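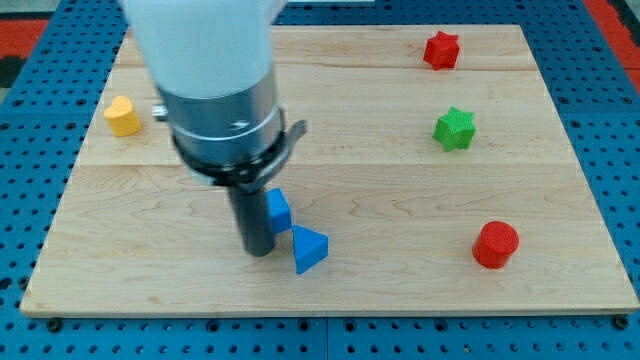

What is wood made of?

Wood comes from the trunks and branches of trees. A tree needs wood for two jobs. It holds the leaves up in the light, and it carries water from the roots to the top.

If you could look at a piece of wood through a microscope, you would see thousands of tiny tubes packed side by side. These are cells. Most of them run up and down the trunk, like a bundle of drinking straws. Their walls are made of a tough material called cellulose, held together by a natural glue called lignin. Paper is mostly cellulose too.

How a tree grows wider

Just under the bark is a very thin layer called the cambium. Each year it makes new wood on the inside and new bark on the outside. In spring the tree grows quickly, so the cells are large and the wood looks pale. Later in the summer it slows down. The cells are smaller and the wood looks darker. In the winter it stops.

One pale band and one dark band together make a growth ring. In countries with a cold winter, a tree usually adds one ring a year. A tree with 50 rings has been growing for 50 years. The oldest tree in Munshi Wood blew down in a storm, and when the trunk was sawn through it had 244 rings. The narrow ones were from years with very little rain.

Trees in some hot, wet places grow all year round, and their rings can be hard to see or missing altogether.

What is the grain?

The lines you see on a plank are called the grain. They show which way the cells run. Wood splits easily along the grain and is much harder to break across it. Try this with a lolly stick. It will bend a little before it snaps, and the broken ends will be rough and splintery.

A knot is a round, dark patch in the grain. It marks the place where a branch grew out of the trunk.

Hardwood and softwood

Hardwood comes from broad-leaved trees such as oak, ash and beech. Softwood comes mostly from trees with cones, such as pine and spruce. The names can be confusing. Balsa is so soft that you can dent it with a fingernail, but it is a hardwood. Yew is a softwood, and it is very tough.

Why does wood float?

Dry wood has a lot of air inside its cells, which makes it light for its size. Most kinds float in water. A few, such as ebony, are so dense that they sink.

Something to try

You will need 3 small pieces of different wood, a bowl of water and a ruler. Put the pieces in the water and measure how much of each one sticks up above the surface. Leave them for 5 hours and measure again. Write down which one has changed the most.

Words to remember

Cambium: the thin layer where a tree makes new wood
Cellulose: the tough material in cell walls
Grain: the direction the wood cells run
Lignin: the natural glue in wood

Written by Shiuli Sikder. Checked by Dalva Bezerra.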